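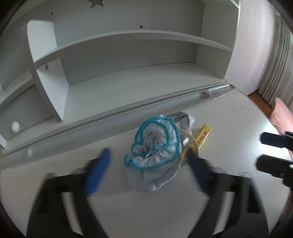
전열교환기 급기 디퓨저에서 물이 떨어지는데 본체 문제일까요, 덕트 문제일까요?

Menaka Nanayakkara

안녕하세요, 눈팅만 하다가 처음 글 올려요. 상가 건물 꼭대기 층에서 작은 공방을 하고 있는데 천장에 달린 환기장치 때문에 머리가 너무 아파서요 ㅠㅠ 글이 좀 길어질 것 같은데 아는 분 계시면 꼭 좀 봐주세요.

기계는 Plilberg 전열교환기이고 명판에는 풍량이 245 CMH라고 적혀 있어요. 제가 단 건 아니고 전에 있던 학원에서 쓰던 걸 그대로 물려받았어요. 본체는 복도 쪽 천장 속에 있고, 바깥벽에서 들어오는 외기 덕트가 천장 속을 한참 지나서 본체로 들어가요. 거기서 다시 작업실 쪽 급기 디퓨저 두 개로 갈라지고요. 배기 디퓨저는 싱크대 근처에 하나 있습니다.

작년 가을까지는 아무 문제가 없었어요. 그런데 겨울 들어서 밖이 확 추워지니까 창가 쪽 급기 디퓨저 테두리에 물방울이 맺히더니, 어느 날 아침에 출근해 보니까 바닥에 물이 고여 있는 거예요. 처음엔 옥상 누수인 줄 알고 관리실에 난리를 쳤는데, 옥상 방수는 멀쩡하다고 하고 비 온 날이랑도 안 맞더라고요. 관리실 분들께 괜히 죄송했어요...

그래서 저 나름대로 며칠 지켜본 걸 적어볼게요.

물은 거의 항상 아침에 나와요. 오후에는 괜찮다가 다음 날 아침이면 또 맺혀 있고요. 기계는 타이머로 밤 10시쯤 꺼지게 해놨어요(이것도 학원 때 설정 그대로예요). 제가 원단에 스팀다리미를 많이 쓰는 편이라 작업실 습도가 좀 높아요. 가습기도 틀고요. 복도 쪽 가까운 디퓨저는 아무 이상이 없고 창가 쪽만 그래요. 천장 점검구를 열어서 손전등으로 비춰봤더니 은색 덕트가 보이는데 어디는 두툼하고 어디는 얇아요. 얇은 데를 만져보니까 축축했어요.

설비 업체 한 군데에 전화했더니 소자가 수명이 다 돼서 그런 거라고, 소자만 갈면 된다고 하시더라고요. 근데 와서 보지도 않고 그러시니까 좀 불안해요. 다른 한 군데는 본체를 통째로 Prodel 신형으로 바꾸라고 하는데 이건 금액이 너무 커서요. 공방 시작한 지 얼마 안 돼서 그럴 여유가 없거든요.

정리하자면 소자 교체로 이게 잡히는 건지, 아니면 덕트를 다시 싸야 하는 건지 궁금합니다. 그리고 겨울 동안은 그냥 꺼두는 게 나을까요? 끄면 공기가 너무 답답해서 오래 못 있겠어요. 본드 냄새도 나고요. 봄까지 버텨야 하나 싶기도 한데 원단에 물 떨어질까 봐 매일 비닐 덮어놓고 퇴근해요. 답변 미리 감사드려요!

Obaidul Munshi

저희도 비슷한 걸로 두 해 겨울을 고생한 사람이라 그냥 못 지나가겠네요. 저는 설비 쪽에서 덕트 일을 좀 하다가 지금은 건물 관리하고 있어요. 현장을 못 봤으니 감안하고 읽어주세요.

적어주신 것만 보면 저는 소자보다 덕트 보온을 먼저 의심합니다. 소자가 막히거나 상하면 보통 바람이 약해지거나 들어오는 바람이 유난히 차갑거나 냄새가 섞이거나 하는 식으로 티가 나요. 물론 급기가 차가워지면 디퓨저에 이슬이 더 잘 맺히니까 아예 상관없다고는 못 해요. 그런데 얇은 부분을 만졌을 때 축축했다고 하셨잖아요. 거기서 벌써 답이 꽤 나온 거라고 봐요.

원리는 겨울에 유리창에 물 맺히는 거랑 똑같아요. 덕트 속으로 찬 공기가 있으면 덕트 겉면이 차가워지고, 천장 속으로 올라간 습한 실내 공기가 거기 닿아서 물이 됩니다. 그 물이 덕트를 타고 흐르다가 제일 낮은 데로 떨어지는데 그게 하필 디퓨저 자리일 때가 많아요. 그러니까 물이 보이는 곳이랑 물이 생기는 곳이 다를 수 있어요. 저도 처음에 디퓨저만 붙잡고 씨름하다가 한 달을 날렸습니다 ㅋㅋ

아침에만 나온다는 것도 그림이 맞아요. 밤에 기계를 끄면 팬은 서 있는데 외벽 쪽 댐퍼가 제대로 안 닫히는 경우가 있거든요. 그러면 바깥 찬 공기가 슬금슬금 밀려 들어와서 밤새 덕트를 식혀요. 꼭대기 층이면 건물 안 더운 공기가 위로 빠지려는 힘까지 있어서 반대로 실내의 습한 공기가 덕트 쪽으로 올라가기도 하고요. 창가 쪽 가지가 더 길다면 온도가 더 떨어지는 것도 이상할 게 없습니다.

제가 하신다면 이런 순서로 볼 것 같아요.

먼저 오늘 밤은 끄지 말고 약풍으로 계속 돌려보세요. 그것만으로 아침에 물이 확 줄면 밤에 역류하거나 댐퍼가 안 닫히는 쪽이에요. 돈도 안 드는 시험이니까 이걸 제일 먼저 하시면 좋겠어요.

그다음 기계를 끈 상태에서 디퓨저에 휴지 한 장을 가져다 대보세요. 꺼져 있는데도 휴지가 움직이면 공기가 다니고 있는 겁니다. 바람 부는 날 하면 더 잘 보여요.

점검구에서 보이는 얇은 구간은 사진을 찍어두시고 줄자로 길이를 재세요. 저희 건물은 외벽에서 700mm 정도만 보온이 빠져 있었는데(전에 누가 배관 고치면서 벗겨놓고 그냥 덮었더라고요) 그 짧은 구간에서 나오는 물이 장난이 아니었어요. 길이가 나와야 업체에서도 견적을 제대로 줍니다. "얇은 데가 좀 있어요" 하면 다들 전체 교체로 부르세요.

습도계도 하나 놓으세요. 스팀다리미에 가습기까지면 겨울치고 꽤 높을 겁니다. 저 같으면 당분간 가습기는 끕니다. 다리미 쓰는 시간에는 환기를 강으로 올리시고요.

보온을 다시 할 때는 기존 보온재가 젖어 있으면 그 위에 덧싸지 마세요. 제발요. 안에서 물을 머금고 있다가 곰팡이가 피는데 나중에 뜯을 때 냄새가 정말... 젖은 건 걷어내고 말린 다음에 새로 감고 이음매를 테이프로 빈틈없이 막아야 해요. 보온재 두께보다 이음매에서 실수가 더 많이 나옵니다. 디퓨저 목 부분도 꼭 같이 싸달라고 하세요. 작업하는 분들이 손이 안 들어간다고 그냥 넘어가는 자리예요.

그리고 한 가지 더, 덕트 기울기요. 외기 덕트는 바깥쪽으로 살짝 내려가게 달려 있어야 물이 생겨도 밖으로 빠져요. 안쪽으로 기울어 있으면 빗물도 바람 타고 들어옵니다. 점검구에서 눈으로만 봐도 대충 감이 와요.

소자는 일단 꺼내서 상태만 보세요. 본체 점검 커버를 열면 보통 필터가 먼저 나오고 그 뒤에 있어요. 전원은 꼭 내리고 하시고요. 종이 재질 소자면 물로 씻으면 안 됩니다. 제품마다 다르니까 설명서를 확인하세요. 눌어붙었거나 찢어졌거나 까맣게 곰팡이가 올라왔으면 그때 바꾸시면 되고, 멀쩡한데 전화로만 듣고 갈 이유는 없어요. 본체 통째 교체는 더더욱이요. 덕트가 그대로면 Prodel을 달든 뭘 달든 내년 겨울에 똑같은 자리에서 물 떨어집니다.

아예 꺼두는 건 저는 반대예요. 본드를 쓰신다니 더 그렇고요. 꺼두신다고 해도 찬 공기가 스며드는 건 그대로일 수 있어요.

아 그리고 천장재가 석고보드면 물 먹은 자리를 눌러보세요. 물렁하면 처지기 전에 그 장만이라도 떼어놓는 게 안전합니다. 근처에 전등이나 전선이 있으면 손대지 마시고 전기부터 봐달라고 하시고요.

Jirska

필터 청소 하셨나요? 저는 Sivakumar 환기 시스템 쓰는데 필터 막혔을 때 물 비슷한 게 생긴 적 있어요. 필터 가니까 괜찮아짐. 필터가 제일 싸니까 그거부터 해보세요. 저는 4개월에 한 번 갈아요.

그리고 윗분 말씀 다 맞는데 밤새 돌리면 전기세 나와요. 참고하세요.

Obaidul Munshi

필터 좋은 말씀이에요, 제가 빼먹었네요. 급기 쪽 필터가 막히면 실내로 들어오는 바람이 줄고 배기만 세게 되면서 균형이 깨져요. 그것만으로 물이 줄줄 새는 건 못 봤지만 어차피 소자 보려면 필터를 빼야 하니까 같이 하시면 됩니다. 전기는 약풍이면 그렇게 많이 먹지 않아요. 며칠 시험하는 정도는 걱정 안 하셔도 될 것 같아요.

Menaka Nanayakkara

와 이렇게 자세하게 써주실 줄 몰랐어요, 두 분 다 정말 감사합니다!!

우선 이틀 밤을 약풍으로 계속 틀어놨는데요, 첫날은 테두리에 물방울이 조금 맺혔고 둘째 날은 말라 있었어요. 바닥에 떨어진 건 이틀 다 없었고요. 휴지도 해봤는데 기계를 꺼도 창가 쪽에서 살랑살랑 움직여요. 소름... 복도 쪽은 가만히 있고요.

필터는 차마 사진을 못 올리겠어요. 학원 때부터 한 번도 안 간 것 같아요. 회색 이불이 나왔어요 ㅋㅋㅋ 새 걸로 주문했고 소자는 겉으로 보기엔 멀쩡해 보여서 다시 넣어뒀어요. 가습기도 껐는데 목이 좀 칼칼한 것 말고는 지낼 만해요.

외벽 쪽 댐퍼는 제가 손이 안 닿아서 보온이랑 같이 봐달라고 다른 업체에 말해놨어요. 줄자로 잰 거랑 사진을 보냈더니 이번에는 와서 보고 견적을 주시겠대요. 그런데 댐퍼를 새로 달게 되면 전동으로 해야 하나요, 아니면 바람으로 열리고 닫히는 걸로도 충분할까요? 전동은 배선까지 해야 한다고 해서 고민이에요.

Obaidul Munshi

휴지가 움직였으면 댐퍼 쪽은 꼭 봐야겠네요. 예산이 되면 본체랑 연동되는 전동이 확실해요. 바람식은 싸고 간단한데 날개가 가벼워서 바람 센 날 덜컹거리고, 먼지가 끼면 반쯤 열린 채로 서 있기도 합니다. 꼭대기 층이면 바람을 많이 받으니까 저는 전동 쪽에 한 표요. 다만 지금 달려 있는 게 전동인데 모터만 나갔을 수도 있어요. 그러면 배선은 이미 와 있으니 일이 훨씬 작아집니다. 업체 분 오시면 새로 다는 얘기 전에 그것부터 확인해 달라고 하세요.

그때까지는 약풍으로 계속 틀어두시고요. 비닐도 공사 끝날 때까지는 덮고 퇴근하시는 게 좋겠어요.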